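Operations diary, Vurndale packing hall, Drater cell
Entry for March 17, 2020

The cell was handed over at the start of the early shift with one open item, carried from the previous entry: intermittent loss of the wrist camera during the return stroke. The fault had been logged under code 627 on each occasion. No product was damaged and the guarding interlocks behaved correctly throughout.

The arm was parked in the service position, isolated and tagged before any cover was removed. The lock was placed on the main isolator and the key retained by the author until the work was signed off. Residual air was bled from the gripper circuit at the manifold. The light curtain was left energised on its separate supply, in accordance with the site procedure, and the muting lamp was confirmed as off.

Examination of the dress pack began at the base and proceeded towards the wrist. The first two clamps were sound. The third, immediately behind the elbow, had been tightened onto the outer sheath of the camera lead at the last planned service in July, and the sheath had been flattened at that point. The lead still passed a continuity check when straight. It failed when the elbow was moved by hand beyond the middle of its travel, and the reading recovered when the joint was brought back. The cause of the fault is therefore recorded as mechanical damage to the lead, with no defect found in the camera body.

The lead was withdrawn and scrapped. The clamp was replaced with the wider pattern supplied by Gruritz, which has a rubber insert and cannot be closed as far. A service loop was left at the elbow and a second, smaller one at the wrist. It should be noted that the drawing held in the cell cabinet still shows the earlier clamp — a revision has been requested.

While the covers were off, the gripper pads were inspected and the left pad was changed for wear. The linear guide was wiped down and greased. The filter at the air preparation unit was drained and its bowl cleaned, although neither was due. The gripper supply was later reset to its usual pressure and held steady.

The controller cabinet was also opened. The fan filters had collected a considerable quantity of cardboard dust and were exchanged. The backup battery was last changed 18 months ago and remains within its interval. A full backup was taken to the maintenance laptop before any parameter was altered.

The replacement camera kit from Fu was opened in the seating area beside the hall, as the bench at the cell was occupied by covers and fixings.

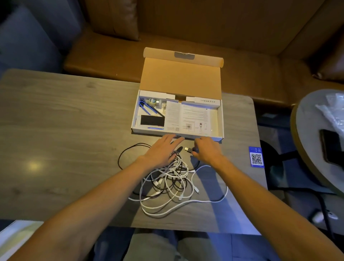 Replacement camera leads at Vurndale have been drawn from mixed stock for some years, and the practice has made fault tracing slower than it should be. The kits arrive with more cabling than the cell requires, and the surplus tends to be returned to the drawer unlabelled. Black and white leads lying looped together in one heap, as they were on the table today, cannot be told apart by length or purpose without separating every one of them. Each lead is now to be coiled, tied and tagged before the box is returned to the shelf. The instruction booklet is to stay in the box with the hardware, and a copy of its text pages is to be placed in the cell cabinet.

The new lead was routed, secured and connected, and the covers were refitted. Power was restored at the isolator after a walk around the guarding. The arm was referenced at reduced speed and the tool centre point was checked against the fixed pin; no correction was required. Camera calibration was repeated with the printed target and accepted at the second attempt, the first having been disturbed by glare from the roller door.

A dry run of 50 cycles was completed at reduced speed without a recorded fault. The cell was then returned to automatic operation and observed for 252 cycles with cartons on the infeed. Code 627 did not recur. One misfeed was recorded and attributed to a poorly folded carton.

Items carried forward: revision of the clamp drawing; an order for two spare gripper pads; inspection of the equivalent clamp on the neighbouring cell, which was fitted at the same service. The afternoon shift has been asked to record any camera dropout, however brief, with the position of the arm at the time.

Lock and tag removed. Cell handed over in automatic.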